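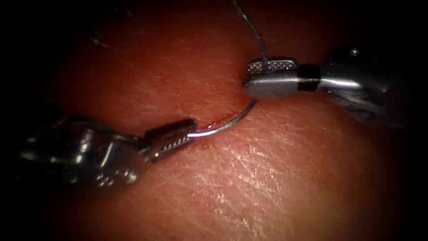 Kristine Samonte maintains that a choir should be judged by its second rehearsal. The first, she says, shows only who can read, and the concert shows only who can hide. In the second rehearsal the singers have begun to listen to one another, and a conductor learns what sort of ensemble is in the room.

Samonte has had occasion to test the theory. She was appointed director of the Plavham Chamber Choir after two seasons as its assistant conductor, and she inherited an ensemble with a secure reputation in the Renaissance repertoire and a rather narrower one in everything else. Her first full program paired Byrd's Mass for Four Voices with a newly commissioned setting of evening texts. The commission was received with some caution by the choir's longer-standing subscribers. It has since been sung on tour and remains in the repertoire.

Her own training was at the keyboard. She studied organ and harpsichord, came to singing as an accompanist, and began directing when a student ensemble lost its conductor shortly before a November performance of Purcell's funeral music. She has described that evening as badly balanced and much too fast. The tempos, at least, she has continued to revise – her current reading of the same music is slower by several minutes, with longer silences between the sections.

The choir numbers 20 voices at full strength and is often reduced to single voices on a part. Auditions are held each year, and existing members sing again alongside new applicants. For the present season the choir heard 168 candidates. Samonte asks each of them to prepare one piece of their own choice and to sing an inner part at sight with three colleagues from the ensemble. She attaches more weight to the quartet than to the solo, and has on several occasions engaged singers whose prepared piece went poorly.

Rehearsals take place at Mustosen, the former grain exchange that has served as the choir's home since it left its rooms at the conservatory. The hall seats 189 and has a dry, clear acoustic that flatters no one. For recordings the ensemble travels instead to the church at Ekasness, where the stone vault sustains a chord long enough to blur the one that follows. Samonte adjusts articulation accordingly. Consonants are placed earlier, phrases are lifted sooner, and the basses are asked to sing less than they would like.

The new recording, released on 2019-08-16 by the Marulanda label, is the fruit of those sessions. It is devoted to Lamentations settings of the sixteenth century, with Tallis and Robert White at its center. White's five-part setting receives the most persuasive performance on the disc. The Hebrew letters that introduce each verse are given their full breadth, and the upper voices avoid the whiteness of tone that can make this music seem remote. The Tallis is more restrained. Some listeners will want a greater sense of urgency in the closing appeal to Jerusalem, where Samonte keeps the dynamic low and allows the harmony to carry the weight.

The accompanying essay discusses the question of pitch at some length. Samonte has chosen to perform the Tallis at a low pitch with altos and tenors on the upper lines, and she sets out her reasons without claiming that the matter is settled. The texts are printed in full with translations.

Later in the season the choir will turn to the motets of Schütz, with continuo, and to a second commission for unaccompanied voices. Samonte will direct the Schütz from the organ – her first return to the instrument in public since her appointment.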